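How Does a Knife Get Sharp?

Have you ever watched a grown-up slice a tomato and noticed that some knives slide through as if the tomato were made of butter, while others just squash it until the pips squirt out? I used to wonder about that a great deal when I was small, sitting on the back step while my aunt, Soledad Fitzsimmons, got her outdoor knives ready for a camping trip every July. She taught me most of what follows, so I'd like to pass it on to you.

First, a rule, and it is a big one. Knives are for grown-ups to sharpen. You can watch, you can ask a hundred questions (I did), but your hands stay in your lap.

What is an edge?

Imagine a slice of cake, the pointy kind. A knife blade is shaped a bit like that if you look at it end-on. It is thick along the back and gets thinner and thinner until the two sides meet. The line where they meet is called the edge. On a sharp knife that line is so thin you can hardly see it at all.

When you push something thin against your dinner, all of your push goes into one tiny place. Try pressing a lump of clay with your thumb, and then with the side of a ruler. The ruler goes in much more easily, doesn't it? You pushed just as hard both times, but the ruler squeezed your push into a narrow line.

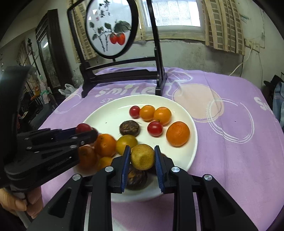

Small fruits on a plate, with a cherry tomato among them.

Why do knives go blunt?

Steel feels very hard, but a thin edge is a delicate thing. Each time it bumps against a chopping board, or a bone, or a knot in a piece of wood, it bends over a little or loses a crumb of metal too small to see. After lots and lots of bumps the edge is rounded, like a pencil that has been used for a long letter to Grandma.

How a stone makes it sharp again

A sharpening stone is covered in tiny hard grains. When the blade is rubbed along it, the grains scratch away some of the steel from each side until the two sides meet in a thin line once more. My aunt had an old Crenshaw stone with a dip worn in the middle, and she would not hear a word against it.

Stones have numbers on them, and the number tells you how fine the grains are. A bigger number means smaller grains. My aunt began with a 2000 stone and finished on a 3000, but a very blunt knife needs something a good deal rougher to start with.

The blade has to be held at the same tilt the whole way along. We measure tilt in degrees, and she liked 20 degrees on each side for her camping knife. If the tilt wobbles, the edge comes out wobbly too - and that is the part that takes years of practice.

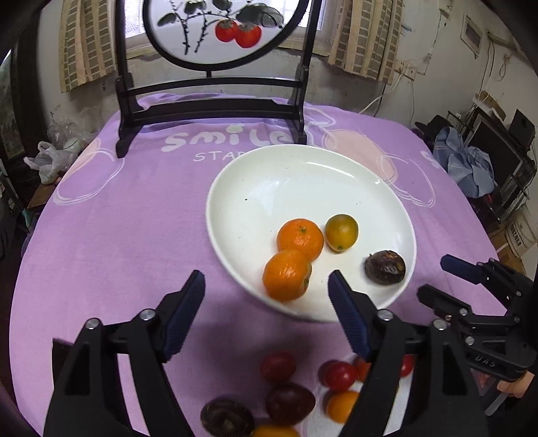
Different knives for different jobs

A knife for peeling an orange can have a very thin edge, as orange peel is soft. A knife for splitting kindling needs a thicker, sturdier one that won't chip. Fishing knives are often long and bendy so that they can follow the bones of a fish. My aunt kept all of hers in a canvas roll, each in its own pocket, and they were wiped dry and put away before anybody was allowed a biscuit.

Words to remember

Edge: the thin line where the two sides of a blade meet.
Blunt: not sharp any more.
Grit: the size of the grains on a sharpening stone.
Sheath: a cover that keeps the blade safe, and keeps you safe as well.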